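"I still answer every letter by hand"

Maham Gilani came to the town of Hakbridge with two suitcases and a box of seeds which her aunt had packed in old newspaper. Today her small seed library, Swati, sends out up to 3,000 envelopes in a season. I visited her in July, when the beans were climbing over the fence and the telephone did not stop ringing.

She made tea first. Then she wanted to know what I grow at home, and I had to admit it is only mint.

"Mint is good," she told me. "Mint forgives you. Begin with mint, and next year you take one tomato from me."

The library started on her kitchen table. She had 40 kinds of seed then, most of them vegetables her family ate when she was a child, and she gave them to neighbors who asked over the fence. The neighbors brought back seed in autumn, and sometimes they brought also something of their own. The list now has 494 names. Her favorite is a flat green bean called Florov, which came to her in a matchbox without any letter.

"I planted it without knowing what it was," she said. "It grew over the window of the bathroom. My husband complained the whole summer, and he ate the whole summer too."

I asked about the rules for members. There is no fee. A person takes five kinds in spring and must return seed from at least one of them. Many people forget, and she does not write to remind them.

"Some years the garden is bad, or somebody is sick. If I send an angry letter, they are ashamed and they never come back. So I wait. One lady returned her peas after six years, with a cake."

Storage was for a long time her biggest worry. Seeds want to be dry and cool, and the kitchen was neither of these. In the second winter she lost nearly all her onions to damp. After this she moved everything to a back room on the north side and bought cupboards that close well.

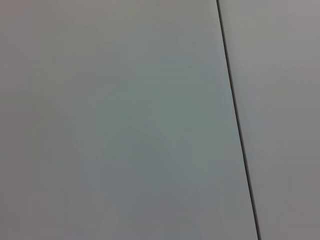

Smooth and light gray, with a thin dark line between two panels.

The sorting she shares with Ataberk Kaplan, a retired postman who joined for the pumpkins. He does not like the computer, so the records are on cards. He showed me the card for a pepper named Jondimus, filled on both sides with his very small writing.

"The first year I wrote that it is mild," he said. "Please do not print that. It is not mild."

They disagree about labels. She would like to put the story of each seed on the envelope, and he thinks the sowing depth is enough. For now the envelope has the depth on the front and the story on the back, in short form.

Before I left, she put a paper packet in my hand and told me to start the seeds inside, on a warm windowsill, in the first days of March.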